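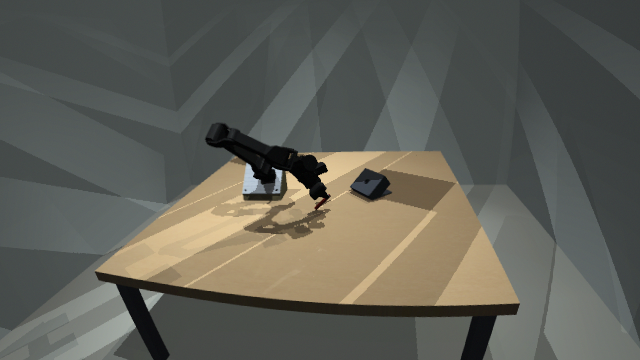
Workshop tips: keeping a small bench arm honest

Most advice on looking after a tabletop robot arm comes from people who sell parts for one. I have run a Bromel on a wooden table for more than 300 hours and most of what I was told to buy is still in its bag.

Start with the base. Check the mounting bolts before you touch any setting in the software. Wood gives a little over a winter, and mine needed a quarter turn in January. The Wuria damping mat is supposed to cure wobble. I tried it and the wobble got worse – it puts something soft under the one part you want stiff.

Don't grease the joints on a calendar. The Trodel leaflet says every 200 hours. Move each joint by hand with the power off, and if it feels smooth and sounds the same as last time, leave it alone.

Gripper fingers: wipe them with a barely damp cloth and let them dry. Test them on something thin, like a pencil or a stick, laid at a slant. A fat block will hide a crooked finger for months.

Re-zero after any bump, even a small one. If the arm comes down off target by the same amount each time, it's the zero. If the miss wanders, look for a loose screw at the wrist first. The Van der Merwe calibration kit may do this faster, but I got by with 2 strips of masking tape and a ruler.

Unplug it before you reach under the wrist. I don't trust the pause button, and I've read the manual.

Last updated 13 February 2026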